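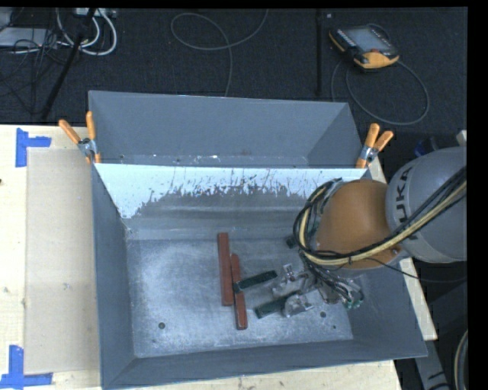 Red and green bars in the front half of the divided metal bin.

Tagged: Workshop & Stores

Norcombe wants us to believe a divided bin sorts itself out. Three weeks in, I'm not convinced. Bars still end up lying across one another, reds under greens, and the narrow rear section hardly gets used. The metal scuffs too — look at the floor of it. Musyoka Massawe likes the sloping sides and says picking is easier. Maybe. I'd want to see it on a full order of 500 before we buy another 22. The old flat trays stay on the shelf until then. Views to the stores desk by Tuesday, please.

Contact the newsletter | © Norcombe | Back to top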